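Teaching a Robot by Hand or by Remote: Questions We Keep Getting

Vendors say anyone can teach an arm a kitchen chore in an afternoon. We tried it in the Cusi simulator, moving cups and other small things on a counter, and we have doubts.
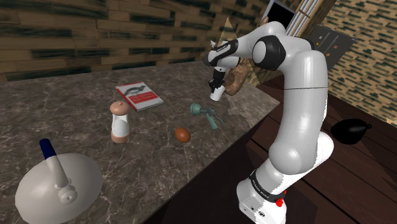

By the Undbridge Workshop desk

Is a simulated demonstration as good as a real one?
For finding out whether your controls are any use, yes. For anything involving grip, I wouldn't bet on it. A simulated egg has whatever weight and friction somebody typed in.

How many demonstrations do I need?
Bimow's sales sheet says 200 per task. We recorded 900 for one pick and place, threw out plenty, and still wouldn't leave it alone with a cup we liked.

Is guiding the arm by hand better than using a remote?
It's easier to learn. You also can't do it in a simulator, and on a real arm your own hands get in the camera's view. Remote control is slow and you lose all feel for contact.
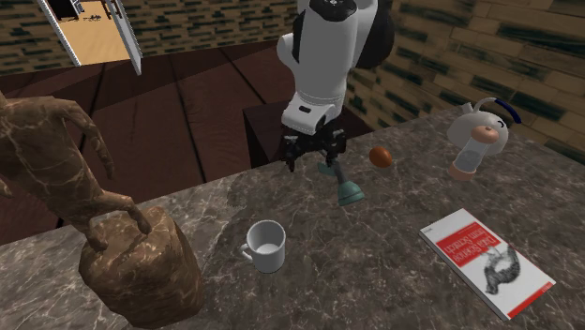

Depth is the part new operators complain about most. They line up over an object, close the gripper, and miss by a finger's width. A second camera view helps. Practice helps more, and the brochures don't bill you for practice.

Do the bad runs have to go?
Most do. Keep a few where the operator missed and recovered. Label them, or you'll be sorry in March.

Will it work if I move things?
A little, maybe. Ask to see it done before you pay. Cillcombe showed us 7 layouts and wouldn't let us choose an eighth.

Last updated 10/21/19

Related
Picking a hand controller
What counts as a successful run?
Cusi setup notes
Reading a vendor demo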